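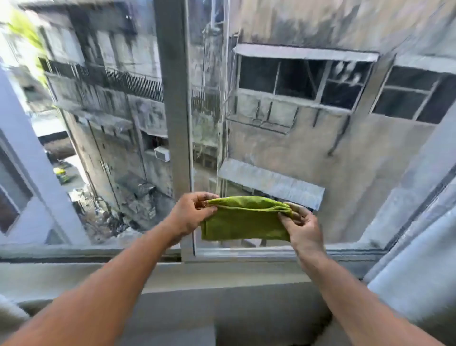
Skip to content
Home | Visits | FAQ | Contact

Open Day at Skedo: Your Questions

Print this page | E-mail this page

What will I see?
People doing housework, mostly. Skedo collects examples of ordinary chores done by hand, and the Stadness arm is supposed to learn from them. The cloth-folding session runs first, then the arm gets its turn.

Will the robot fold a cloth?
It will try. In the April rehearsal it managed 4 folds out of 30 attempts, and Damilola Osagie, who kept the tally, was generous about what passed for a fold. Please don't expect the promotional video. That was Väisänen's edit, and it was sped up.

Why so much fuss over a rag?
Cloth has no fixed shape. A person pinches one end, lets the rest hang and adjusts without thinking. The arm has to work out where the edge went every time it moves. Whether more recordings will fix that is an open question — Kerstin Baumgart thinks so, Ozan Kılıçarslan has his doubts, and both will be there to argue.

Does it do windows?
No. A visitor asked last time and was told "soon." We would treat that with caution.

How many recordings are there?
680 at last check. Not all are usable.

Can I take part?
Yes, in groups of 6. Ask for Oranuch Paisan at the desk. You fold, wipe or hang something while your hands are recorded. You may refuse, and you can still watch the demonstration.

Is this going to replace cleaners?
Mavadine, who pay for the project, say it will "assist" them. Pao-chu Chang will take questions on what that means. We have asked twice and had two different answers.

Can I bring children?
Yes, but they stay behind the yellow line while the arm is powered. It stops without warning, and it starts that way too.

Back to top

Related
What the April rehearsal showed
Getting to Skedo
Consent form for hand recordings
Notes from the Mavadine question session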